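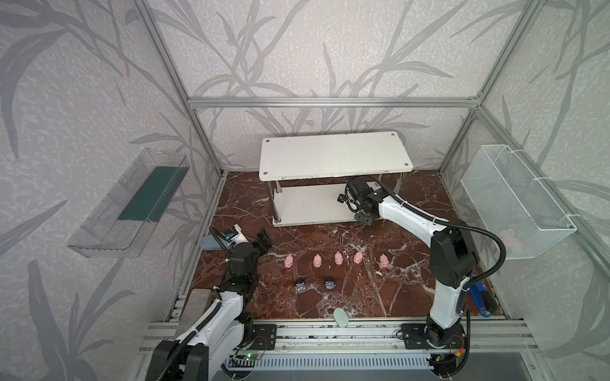

Two arms share a rail at the Akanda returns center, with pig toys set out in a row between them and a two-tier shelf behind.

The returns hall at Akanda handles what stores and online buyers send back: toys, bath goods, small kitchen items, stationery. For most of its history the work was done at long benches. A sorter opened a carton, identified each item, checked it against the return slip, and put it in a tote for restocking, repair or disposal. The job paid slightly above the rate for general warehouse work and had a high rate of wrist complaints.

In November the company started running its first automated sorting cells. Each cell holds two robot arms on a common aluminum rail. The arms handle small loose goods that come out of mixed cartons: they separate items by type, line them up for inspection, and move them to a shelf, tray or basket. The cells were put together by Posari, a small integrator, and run on control software called Drundex.

The enclosures are built from standard aluminum extrusion, so that a wall or a holder can be moved with a hex key. Some of the interiors look less industrial than visitors expect. The cell shown has a marble floor and leaf-patterned wallpaper. A wire basket is fixed to the frame with cable ties, and a clear tray hangs at an angle on the opposite wall.

Selvaraj Khan, who runs the automation group, describes the holders as temporary by design. "If we bolt something down properly, we stop asking whether it is in the right place," he said. "Cable ties get cut and replaced during a shift. The arms are told where the basket went and we carry on."

The arms carry black grippers. Rigid boxed goods were the easiest class to automate and took the least time to commission. Rounded items were harder. A small molded toy has few flat faces, and the gripper has to close across the widest part of the body or the item rolls out. A bar-shaped item lying flat presents the opposite problem, with little height for the fingers to reach around. Posari's first approach was to write a separate grasp routine for each product. This was dropped when the list passed 100 products and the returns stream kept adding more.

The current approach uses demonstrations. An operator guides the arms through a task, the motion is stored together with the camera data, and the control model is retrained on the accumulated set. Akanda has stored nearly 3,000 demonstrations so far. Most were recorded by people who used to work at the benches.

That arrangement is the main change for staff. The job title "sorter" has been retired and replaced by two others. Cell operators load the floor, watch the run, clear faults and record demonstrations. Exception handlers work at the remaining benches and take whatever the cells cannot do, including anything leaking, broken, tangled or still in heavy packaging.

Dagim Sisay spent four years at a bench before moving to a cell. He said the physical load is lower and the attention load is higher. "At the bench your hands know the work and you can think about dinner. Here you are watching for the one pick that is a bit off. By the last hour my back is fine and my eyes are tired."

Operators now rotate out of the cells every two hours. The original schedule had them at a cell for the full shift. Orla Mac Suibhne, the shift lead who rewrote it, said fault response slowed noticeably after the third hour, and that the logs made this easy to show. She has also asked for the stop buttons to be duplicated on both sides of every enclosure. Half of that work is finished.

Exception handling has become denser. With the simple items gone, the benches receive a steady run of awkward ones. Habibur Fakir, who chose to stay on a bench, pointed out that the old mix contained its own rest. "You would get a carton of boxed soap and do it in a minute. Those cartons go to the arms now. I get the snow globe that broke inside a sweater." Bench targets were left unchanged for the first several weeks and were missed by every handler. They have since been lowered, and Fakir considers the new figure workable.

Throughput is modest. A cell clears 88 loose items an hour on mixed toys, well below an experienced sorter. The case for the cells rests on running hours, since they continue through breaks and into an evening period that was previously unstaffed. One operator oversees two cells in that period. Management's target is 2,000 items a day across the installation, which it has reached on some days and missed on others.

Most lost time comes from small causes. Two arms on one rail must not enter the same space together, and Drundex resolves this by making one wait. When items are set out close to the middle of the floor, the waits add up. Operators learned to load in rows across the cell, so that each arm can start from its own end. The practice came from the floor and was later written into the loading instructions.

Cabling is the other recurring item. The hoses along the arms flex with every cycle and are inspected at each shift change. Waqas Malik, the maintenance technician, keeps spares for both arms of every cell and would like the hose loops at the elbow made shorter. Posari has agreed to look at it – no date has been given.

Pay was the longest discussion. Cell operators were first placed in the same band as sorters. Staff representatives argued that recording demonstrations is training work, with a value that outlasts the shift in which it is done, and the company agreed to a supplement per recorded session. The supplement does not apply to exception handlers, and that point is still open. Representatives want handlers credited when one of their techniques is copied into a demonstration.

No one was laid off when the cells were installed. Six bench positions were left unfilled as people moved on, and the hall now employs fewer people per carton than it did a year ago. The agreement covering job security in the hall runs to the end of the contract with Emutow, the center's largest client. Talks on what follows it are scheduled to begin after the next two cells are commissioned.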